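Trirkley Tidy-Up

The Trirkley Tidy-Up is a student robotics competition in which teams show hand-held grippers how to pick up litter, laundry and whatever else a teenager might leave on a bed.
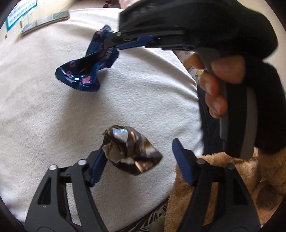

It is run by the Trirkley Robotics Club each January, and its rules fit on one page, although the arguments over them fill a binder.

History

The competition was founded by Anoma Haque, a science teacher who had asked her senior class to name a job worth giving to a robot. The class voted for cleaning their rooms. Haque took this more seriously than they had hoped, and the first Tidy-Up was held the following term in a borrowed library annex, with bedding supplied by the students' parents. Some of it was returned.

The club's early entries used wheeled arms, which spent much of their time being carried back to the start line. Adhiambo Okoth, then a student and later head judge, proposed that teams collect their demonstrations by hand first and leave the driving for another year. The change was adopted as a temporary measure and has been in force ever since.

Format

Teams of 2 work side by side, each member with a gripper. In the first stage, known as the gathering, a team has to record 300 usable demonstrations of picking up soft or crumpled items. Candy wrappers are the traditional choice – they are light, they fold differently every time, and the supply is kept up by the competitors themselves.

In the second stage, the recordings are used to train a program that runs on the club's shared robot arm, called Fatside for reasons the founding class declined to put in writing. Fatside is given a fresh mess and a time limit. Judges award points for items lifted and take them away for items flung.

Demonstrations in which a wrapper is dropped may be kept if the team labels them properly. Entries containing a sleeping cat were ruled out after a lengthy appeal.

Awards

The overall winner receives the Bhattacharjee Cup, a colourful plastic tumbler mounted on a block of pine. A smaller prize, the Turis Ribbon, goes to the team with the neatest labelling, and is rarely contested with much vigour. The record for a single gathering stands at 309 demonstrations, nine of which earned nothing, the rules making no provision for enthusiasm.

See also

Fatside (robot arm)
Trirkley Robotics Club
Bhattacharjee Cup, list of winners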